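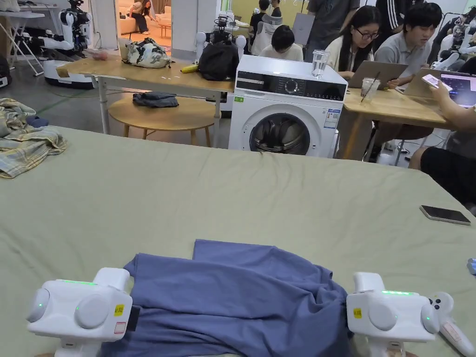
Posted by Flerard

Quick one before work, kettle's on, forgive the spelling.

So I finally watched Nistor. The whole thing, all 95 minutes, at the little cinema in Clerkcombe, which still has the red seats with the springs. Went to the late afternoon showing. Twelve quid for a ticket and a tea. I counted 21 of us in there before the lights went down and by the end it was fewer, and I sort of understand the ones who left, but they missed the best bit.

If you haven't heard of it, it's the one about the ferry clerk who keeps selling tickets after the ferry has stopped running. Comedy. Sort of comedy. The trailer sells it as a full-on farce, people falling off jetties, big brassy music. There is one fall off a jetty. One. It's in the trailer.

What I wasn't ready for was how slow the first half hour is. Long shots of a queue. A man eating a pear. I looked at my watch twice and I never do that, I'm the person who sits through the credits. Then there's the scene with the broken tannoy and the entire row behind me went. Proper wheezing. I was crying a bit by the end of it. It goes on far too long and then it goes on a bit more and that's when it gets you.

The lead used to do sketches on the telly, the late night sort, and I've read a fair few people moaning that they've gone serious and won't do the voices any more. I get it. I loved the voices. But there's a moment near the end, no words, just standing at the ticket window with the shutter half down, and I don't think you could do that if you hadn't spent years making people laugh. All the timing is still there, it's just been slowed right down.

Things I didn't like. The sister. Not the actress, she's fine, she's good even, but the part is about four lines and all of them are "you have to stop this". Give her something to do! Also the dream bit. Every film has a dream bit now and they all have the same blue light and the same underwater noise. Skip it. Go to the loo then.

And the music over the titles at the end, some sort of wet indie song, after a film with hardly any music in it. Why.

I saw it right after rewatching Rarari, which was a mistake maybe. Same director, first film, made for nothing, half of it shot in a car park. I wrote about it ages ago on here and got more comments than I've had for anything, mostly from people telling me I was wrong about the ending. I'm still right about the ending. He gets on the bus. You can hear the doors.

Anyway Rarari is quicker and ruder and I think I still like it more, but it's the kind of film you quote, and Nistor is the kind you go home and are a bit quiet about. Had beans on toast and didn't put the telly on. Make of that what you will.

Somebody asked on the last post whether it's worth waiting for it to come to streaming. No idea when that is, I've seen September mentioned and I've also seen people say it's not going at all. If there's a showing near you I'd go. The tannoy scene needs a room full of people. On your own on the sofa I think you'd pick up your phone during the pear and that would be that.

Parking in Clerkcombe, as a few of you drive over: the one behind the library is shut, use the one by the bridge. I got the 502 instead and it was early, if you can beleive that, so I had to stand outside the cinema for ages reading the same poster.

Scores, I know you like the scores. Nistor gets seven and a half. Would have been an eight without the dream. Rarari stays on nine and I'm not taking any more emails on it.

Next up is the submarine musical that everyone at work hates. I've got a feeling I'm going to love it. Might be a week or two as I've got the double shifts, and I still owe you the list of best films set entirely in one building, which is half written and already has too many lifts in it. If you've got one to add stick it in the comments, but no prison films please, I've got loads of those and there not much fun to write about.

Right, kettle's boiled, bus in ten mins, can't find my other shoe. Off.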